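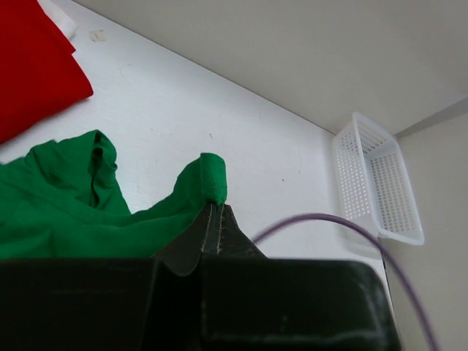

Picking up a fold of the green cloth with the fingertips.

Has anyone here bought the Kimham two-arm folding kit?

Posted by erkdale_tinkerer in Home & Workshop Robotics

Hello all! We're a small makers' club in Erkdale and we've got the chance to buy a Kimham kit - two tabletop arms, a gripper and small camera for each, and the teaching software made by Nusano. We had a go on one at the Won open day in May and I came home absolutely buzzing. I've wanted to get a machine to handle cloth for years and this is the first one I could imagine our members using without a degree!

What I'd like to know before Friday, when we have to say yes or no:

How does it get on with soft things like T-shirts and tea towels? Blocks and cups I'm not worried about.
How long before beginners get anything useful out of it?
Does it need a special table, or will any flat surface do?

Thanks in advance, I'll read everything.

Print this page | E-mail this page

Posted by stitchandsolder

Oh, do get one! We've had ours for 11 months and cloth is the thing we use it for most. The fingers come down to narrow tips, so you can nip up a single fold and lift it without grabbing the whole heap (most of the time, anyway - thin cotton is easier than thick towelling in my experience). Go for bright colours to begin with. Red and green knits on a white top are lovely to work with, as you can follow every edge on the wrist camera. White cloth on a white table is much harder and I'd leave it until everyone has had some practice.

On your second point, our beginners were moving cloth from one side to the other on their first evening. Folding took longer. You teach it by doing the job yourself over and over, and the handbook suggests 20 goes before you let it try alone. We found 20 was fine for a flat cloth in the same spot each time. For a crumpled one we ended up doing 400, spread over a good few weeks, and I loved every minute! Bring biscuits.
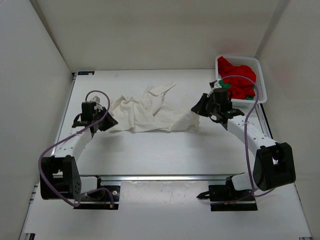

Both arms at work on an off-white cloth, with the red and green ones in the basket.

You do want both arms for anything wide. One at each side lets you pull a cloth out and flatten it, and then you've got a sensible starting point for the fold. If the club is tempted to save money by buying a single arm, please don't - you'll only be back for the other.

Table: any firm, flat one. A pale, plain top helps. Plain walls round it help too, as people walking past behind the work confused ours no end. Keep an eye on where the cables loop when the arms swing across. We check ours before every session.

Print this page | E-mail this page

Posted by gearbox7

had mine 7 weeks. great fun, slow. software update broke my saved lessons once so back them up

Print this page | E-mail this page

Posted by mossy_bench

Can't speak for the Kimham as ours is an older Nusano set, but the teaching software is the same and it's very friendly. Ask whether spare fingertips are included. Ours got scuffed along the inside edges and I had to wait ages for new ones. Also try the grippers on the sort of cloth you'll be using before you pay, if the shop will let you. Good luck, and do post how you get on!

Print this page | E-mail this page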